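Stiltside bypass widening – who's driven it since the lanes shifted?

gravelpit_tom
Drove the whole length of the Stiltside bypass this morning and I have to say, I'm impressed! They've got the northbound side stripped back to the old base from the Drutach turnoff all the way to the river, and the new shoulder is already in past the grain store. I remember when this was a line on a map at the county fair. Does anybody know if the bridge piers are part of this contract or the next one?

marla_k
Next one, I think. The sign at the Drutach end says Flistura has the roadway and Aigner has the bridge, and Aigner haven't moved any equipment in yet. I'm so happy about the shoulder though. I ride that road and the old one was about as wide as a dinner plate.

OldRoute9
Different opinion from the cheap seats. Widening a road that backs up because of one bridge, before you widen the bridge, is backwards. You'll have four lanes of people waiting to get onto two.

gravelpit_tom
Fair point, but the roadway was falling apart anyway. Have you driven the dip by the feed mill? My coffee has been on the ceiling.

OldRoute9
Then patch the dip.

vgodinho
Vasco Godinho here, I work for Flistura on the drainage crew (speaking for myself only). Marla has it right, the bridge is a separate job and it starts in May. The reason the road goes first is the culverts. There are 226 pipe sections to swap under the northbound side, and a lot of the old ones were crushed. You can't put bridge traffic on a detour that floods every spring. It's great work to be on, I love seeing a trench go in straight and the water go where it's told!

marla_k
Thank you Vasco! Is the path under the rail line staying open? My kids use it for school.

vgodinho
It stays open, except for 3 nights when we set the big box culvert. There'll be notices on the posts at both ends.

OldRoute9
I'll give you the culverts. I still say the money should have been lined up for both at once. My brother-in-law farms at the bridge end and he's looking at two separate seasons of trucks going past his gate.

amado_s
Can't argue with that part, I live down there too. But I went to the open evening at the school and asked a woman from the county about it, and she walked me through the whole phasing plan on a big paper map – the patience of a saint. They're putting in a proper left turn lane for the farms, 400 feet of it, so the beet trucks won't have to stop in traffic anymore. I've wanted that lane for as long as I've lived here.

gravelpit_tom
A turn lane at the farms! I missed that completely. Best news on this thread.

marla_k
Only complaint from me is the dust. I've given up on the clothesline until they pave, everything goes through the machine and then the dryer.

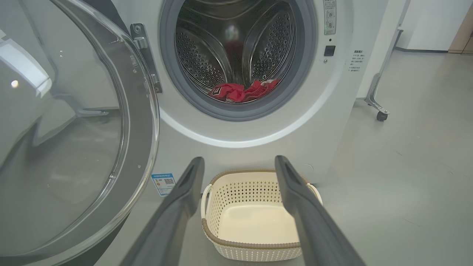
Laundry at our place, no clothesline required

OldRoute9
Dust I can live with. They run the water truck past us twice a day and the driver waves.

amado_s
When does the first asphalt go down, Vasco? I'd like to bring my dad out to watch, he used to run a roller and he'd be thrilled.

vgodinho
Base course starts at the Drutach end once the last pipes are in and inspected. Park in the lot by the grain store and you'll see everything from behind the fence. Tell your dad to come say hello!

Comments (3)

pennyb: Just found this thread. Does the turn lane cover the nursery driveway too, or only the farms?

amado_s: Nursery too, it's the second opening on the map.

R. in Drutach: Went by at dusk and the new shoulder looks wonderful. Still hate the temporary signal at the mill.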